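Questions from colleagues about the robot arms

Collected by Radymyr Didenko, Hutsuliak, customer rooms and display department. Last changed in January.

Since we announced the arms, many of you have written to me or stopped me in the corridor. I put the questions on one page so that everybody reads the same answer. If I have written something unclear, please tell me, English is my third language and I prefer to correct it.

What will the arms do?

They will take over a part of the small handling work in the display rooms. This means moving pots and plants from one surface to another, putting shoes and slippers back in pairs, and lifting light things off a table so it can be cleaned. All these are tasks which we now do by hand, many times in one shift, mostly bent over. Heavy objects, glass and anything with water in it stay with people.

Why did we begin with plants and slippers?

These are the things we touch most. Fionnuala Heffernan kept a list for one season and it came to 2,107 separate pick-ups of plants and footwear in her rooms alone. They are also difficult enough to be a fair test. A pot is round and smooth, and a slipper is soft and never lies the same way twice. If the arms can learn these, the remaining objects should be easier. 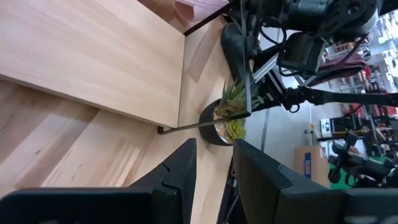
Who decides which tasks are given to the arms?

The people who do the task now, together with the shift leader. A task goes on the list only when both have agreed, and either of them can take it off again by writing to me. Management can propose a task but it goes the same way as all the others.

Will there be fewer jobs?

The agreement signed in December 2025 says that no post in the display department will be cut on account of the arms for two years. I cannot promise what comes after this, and I do not want to pretend that I can. What I can say is that 13 of us work in the department today and the plan for the coming year has the same number.

Will my hours change?

The total hours stay the same. The early shift will begin a little later in those rooms where the arms do the first tidying. Stepan Hordiienko makes the rota and he has asked that you tell him if the later start is a problem, for example with school or with the bus. Some people already did and he found another solution for them.

What happens with my pay if I take care of an arm?

Colleagues who finish the operator course get the operator supplement from the month after the course. It is paid also when the arm is out of service. You do not need to take the course, and if you say no it will not be written in your yearly talk.

What is in the course?

It takes two days. On the first day you learn how to start and stop the arm, how to guide it by hand, and how to set up the table before a task. On the second day you work with real objects and you make mistakes on purpose, so you see how the arm behaves when it grips badly. Rizwan Karunaratne teaches it and he is patient. You do not need to know programming. I did not know any either when I started.

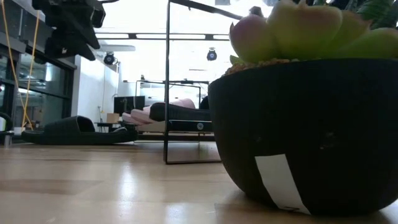
After the course you work for a few weeks next to somebody with more experience. We call this the paired period. In this time you are not alone responsible for a room, and if the arm drops something you write it in the book and continue. Please write everything, also the things which look too small. Most of the improvements until now came from short notes in that book, such as "it takes the slipper by the strap and then loses it on the turn".

Is it dangerous to stand near an arm?

The arms move slowly when somebody is in the room and they stop if they meet resistance. Still, keep your hands away from the gripper while it is moving, tie long hair back, and take off a lanyard or scarf before you come close. Every room has a stop button and everybody may press it, including visitors and people without the course. You will never be asked to justify why you pressed it.

Are we being filmed?

There are cameras on the arms and also beside the work area. The arms cannot work without them. The recordings are used to improve the movements, and the agreement forbids using them to check how fast a person works or when somebody takes a break. If you find yourself in a recording and you want it deleted, write to Pylyp Zhuravel. He does not need a reason from you.

The arm put the slippers in the wrong place. Should I correct it?

Yes, but wait until it has finished and moved back. If you take the object while the arm is still working, it will search for it and this costs more time than the correction.

What if I think that a task was better when we did it by hand?

Then write this too. We have already taken back one task, the folding of small cloths, which the arm did slowly and not nicely. It is done by hand again and it will stay so for now.

Where can I ask something that is not on this page?

Come to my desk, or put a note in the grey box beside the rota. I answer in either case within the same week, and when the question is of interest for others I add it to the page without your name.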